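Search this site Go
Enter keywords

Stockroom and Repair Counter Helper wanted - Culow Sewing & Mending

October 27, 2022 | Posted by the shop office

Print this page | E-mail to a friend

Need someone soon. Part time, 31 hours a week, could go up after January if it works out for everyone. Shop is on the ground floor of the old Van Hecke building, workroom up one flight of stairs, no elevator, sorry.

What we do: mending, zippers, hems, relining coats, buttons. Also sell thread, notions and some fabric off the bolt. We do the costumes for the Cliltodness winter show every year and that is the reason for the rush, 44 costumes this time and most of them have hooks and eyes.

The job, more or less:

Taking in repairs at the counter. Write the ticket, pin it on, tell the customer a date we can really make. Ringing up sales. Answering the phone. Putting away deliveries - thread comes in on pallets twice a month and the boxes are heavier than you'd think. Sorting buttons, snaps, sliders, bobbins, needles. Lots of sorting. If small things in the wrong place don't bother you this is probably not your job.

Some hand sewing when the counter is slow. We'll teach you our way of doing a blind hem. You should allready be able to sew on a button so it stays on.

We're also redoing how the small stock is kept. Right now it's coffee cans and envelopes and one person's memory. There are 1,192 item numbers on the list and the list is wrong. First month you'd spend maybe half your time on that, labels, counts, new list on the computer. Spreadsheet basics needed, nothing fancy.
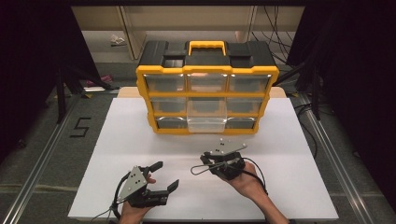
Nine-drawer organizer, yellow handle on top, bottom middle drawer pulled out.

Hours are 10 to 5 most days, one late evening a week, closed the last week of December. Saturdays are shared out. Tell us up front if you can't do any.

Pay is hourly, depends on experience, we'll talk about it on the phone. Paid every two weeks. Staff discount on everything but the sewing machines. You get 6 paid days off in the first year plus holidays, more after that.

Must have: good eyes or good glasses. Neat handwriting, the tickets are still paper. Able to lift boxes and use the stairs all day. Patience with people who need it by tomorrow.

Nice to have: retail experience, any alterations work, a second language, knowing your way around an industrial machine or a serger. Not required. Our last two hires had none of it and did fine.

Parking - the lot behind the building is for customers. Staff use the street or the Fladarness garage, we pay half the monthly pass. The bus stops across from the front door.

To apply: bring a resume or just a page about yourself to the counter, or use the contact form and put STOCKROOM in the subject line. Two references please, one from a job if you have had one. Students welcome if the hours fit. No agencys.

We'll call people as the applications come in, not waiting for a closing date. Interviews are short, plus an hour's paid tryout in the workroom. Bring your glasses.

Print this page | E-mail to a friend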